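Variable star log, September

I finished reducing the Merow data on Friday. The run gave 281 usable exposures of one eclipsing binary, with 41 more thrown out for thin cloud. Primary minimum came 2 minutes later than the published ephemeris predicts. My timing error is 5 seconds, so the shift looks real.

Roxana Mocanu reduced the same files with her own script, Radu, and got the same minimum. We used different comparison stars, which rules out one slow variable among them as the cause. A third body in the system would explain the delay. So would mass transfer.

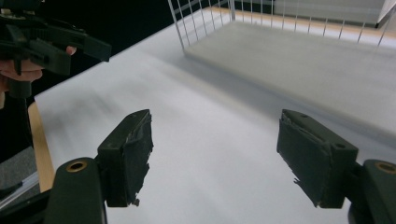 Green fingers, worn pads.

Kulap Chuensuk has older timings from Gultwood and will send them once the clock corrections are in. I will refit the period then.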